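Reviewers wanted: good practice for simulated household manipulation tests

Bramovetti is seeking reviewers and annotators for a draft practice document on simulated household manipulation. The work is remote and paid by the batch. Applications close at the end of December.

Background

The draft, working title Clilmont Practice Notes, sets out how a simulated trial of a household robot should be set up, recorded, scored and reported. It grew out of disagreements between test groups who ran the same tasks and published numbers that could not be compared. Part 1 (terms and scene setup) has been through one round of comment. Part 2 (recording and views) and Part 3 (scoring and exclusions) have not, and are the subject of this call.

The Notes are not a safety standard and make no claim about physical machines. A rule that passes review here may later be put forward for hardware trials, but that is a separate project with separate funding.

What reviewers will do

Each reviewer receives a batch of 30 recorded trials and the current text of Parts 2 and 3. For each trial you will apply the draft rules as written, enter a result, and mark any rule that could be read two ways. Do not repair a rule silently while scoring. If the text says one thing and common sense says another, follow the text and file a comment.

The full set is 400 trials. Every trial is scored by at least two reviewers working separately. Pairs that disagree go to the editors at Rees, who do not score trials themselves.

Typical points on which we need a ruling:

Gripper state. The draft allows three entries: open, closed on object, closed empty. It does not yet say what to enter when an object is near the fingers and contact cannot be confirmed from the recorded view.

Object naming. Section 2.4 requires the plainest name that the view supports. "Small dark object" is an acceptable entry. A guess entered as a fact is not.

View agreement. Where a wide view and a close view of the same room are both supplied, Section 2.7 asks that walls and fixed fittings be matched before any object is scored.

Blank views. A close view with no task object in it still has to be scored for gripper state and surroundings.

Simulated views of one room, with the robot's gripper or grippers in each:

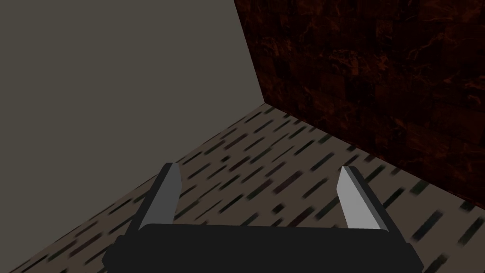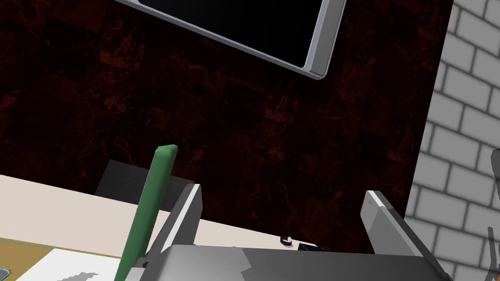
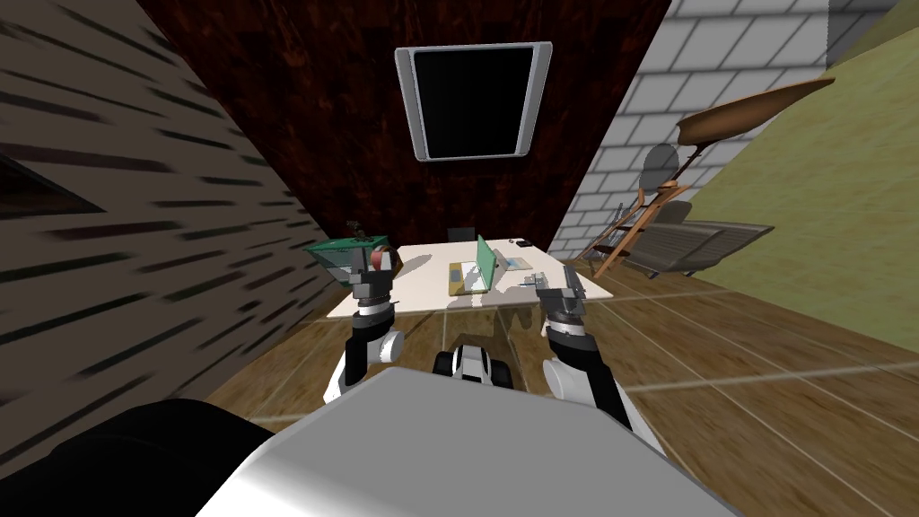 Do I need my own robot or simulator to take part?

No robot, simulator license or special graphics hardware is needed. Trials are supplied as recordings and scored in a web form, and a current browser on a desktop or laptop computer is enough. Phones and small tablets are not supported by the form.

Who should apply

We are looking for people in any of these positions:

- test engineers or lab technicians with experience in robot manipulation
- people who have written or edited standards, test methods or work instructions in any technical field
- graduate students in robotics, human factors or measurement
- annotators with a record of careful work on image or video material

Programming is not required. You must be able to read technical English closely and write short, specific comments in it. Applicants who took part in the Part 1 comment round may apply again, but will not be paired with the same second reviewer.

Anyone employed by a group whose trials are in the set must say so. This does not rule you out. Trials from your own group will be removed from your batch and replaced.

Time and payment

A first batch takes most people two working days, including the reading. Later batches go faster. Payment is $500 per completed batch, paid after the comments have been checked for completeness. Payment does not depend on whether you agree with the other reviewer, and scores are never sent back with a request to change them. A batch with missing entries will be returned once for completion.

Reviewers may take up to four batches. There is no minimum beyond the first.

Rules for reviewers

1. Score from the supplied view only. Do not use a later moment in the trial to settle an entry for an earlier one unless the rule tells you to.
2. Use "not determinable" when the view does not settle the matter. It is a valid result and is counted as such.
3. Do not discuss open trials with other reviewers. General questions about the text may be posted to the reviewer list.
4. Give the section number with every comment. Comments without one will not be processed.
5. Recordings stay on the review server. Local copies, screen captures and uploads to outside tools are not permitted.
6. Log your breaks. Scoring sessions longer than two hours without one will be flagged in the form.

How to apply

Send a single PDF of no more than two pages containing:

- your name and country of residence
- a short statement of relevant work
- the number of batches you could take on
- any conflicts to be declared under the paragraph above
- one example of a rule or instruction, from any field, that you found unclear in use, with your proposed wording

The last item carries the most weight in selection. Please keep it under 300 words.

Mark the message "Clilmont review, Parts 2 and 3" and send it through the contact form on the Bramovetti site. Applications are read by the editors at Rees and by Pullen, which runs the review server and handles payment. Selected applicants will be sent a practice set of 43 single views with an answer sheet. The practice set is unpaid and is used to fix problems with the form before live scoring begins. Your answers on it are not used to rank you.

Live scoring opens on a Monday at 9:00 a.m. Eastern, and reviewers will be told which one when the practice set goes out. Reviewers who wish to be listed in the published Notes will be listed by name and affiliation. Those who do not may remain anonymous, and should say so in the application.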